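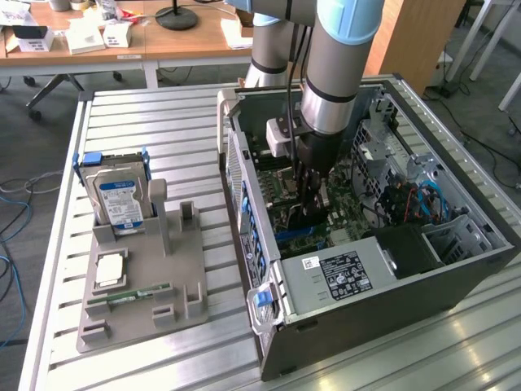
One comment on the October notes held that recycling should come first in the order of disposal, as the metal in an old computer is worth more than the computer. The short answer is that it depends on who does the adding up. The long answer takes up most of this unit.

# Unit 3: End of Life for Office Equipment

Notes revised 25/12/2019. Replace any earlier copy.

## The order of options

Most disposal policies rank the options in the same way:

1. Keep the equipment in use.
2. Pass it on whole.
3. Take out parts that can be used again.
4. Recycle the materials.
5. Send what is left to landfill or a burner.

The ranking rests on how much of the original work is kept. A desktop computer is mostly steel, plastic and copper by weight, but most of the energy spent in making it went into the chips and boards. Melting a board down gets back some of the copper and gold. The work of making the chips is lost.

The comment quoted at the start has a point in one case. If a machine is so old that no one will take it, storing it for years in the hope of reuse is the worst choice. The battery on the board ages, plastic gets brittle, and the storeroom costs money. A policy should set a time limit on storage. In this course we use two years.

## Worked case: the Jiketon office clearance

The town of Jiketon closed an office building and had to deal with everything in it. The inventory was kept in Stondevex and listed 3559 items, from desks to phone chargers. We use this case through the rest of the unit, so read the inventory summary before class.

Points to note:

- The inventory recorded purchase dates but not condition. Condition had to be checked by hand, and this was the largest labor cost in the job.
- Monitors and printers were listed under the same code. They follow different disposal routes, so the code was no help.
- Desktop computers were sorted into three groups: working, not working but complete, and incomplete.
- Furniture took up most of the truck space and brought in very little money.

Two bids came in. Rajan Metals offered to take everything by weight, with one pickup and one payment. The reuse center at Boltomholm offered to take only the working and complete machines, with a higher price for each and no interest in the rest. The town accepted a mix of the two, which meant paying staff to sort.

**Question for class:** at what hourly wage does sorting stop being worth it? Bring your figures and show how you reached them.

## Data

Data has to be dealt with before anything leaves the building. There are three common methods.

**Overwriting.** Software writes over the whole drive. It works well on hard disks that still run. On solid-state drives it can miss areas that the drive holds in reserve, so use the drive's own erase command.

**Degaussing.** A strong magnetic field wipes a hard disk and normally ruins it for further use. It does nothing to a solid-state drive.

**Shredding.** The drive is cut into small pieces. It is the easiest method to prove to an auditor and the most wasteful.

Whichever method is used, keep a record by serial number. A receipt that says "one pallet of computers" doesn't show that any particular drive was wiped. Remember that many office copiers have a drive as well. The Jiketon list left these out at first.

## Taking machines apart

Desktop towers are the easiest office machines to strip for parts. Memory, drives, power supplies and expansion cards usually come out without damage. Laptops take longer, and glued batteries slow the work down further.

Parts have a resale life of their own. Memory for a common model may sell for years after the model is dropped. A case almost never sells. Power supplies made to a maker's own shape are only useful to people with the same model, so check the part number before giving one shelf space.

Do not open power supplies or old tube monitors. Both can hold a charge after they are unplugged.

## Where the costs fall

Students often list the costs of disposal and stop at transport. A full list should also have staff time, storage, data wiping, insurance during transport, and the cost of checking that the buyer does what the contract says. On the other side go sale income, tax relief on donations where it applies, and rent saved by clearing the space early.

In the Jiketon case, nearly 3 months of rent could have been saved if the sorting had started before the move. Work through table 2 in the course packet to see why.

## Before the next class

- Read the packet chapter on producer take-back programs.
- Find the disposal policy of one public body and mark where it departs from the order of options above.
- Write one page on whether the time limit for storage should be the same for furniture as for electronics. Hand it in on paper.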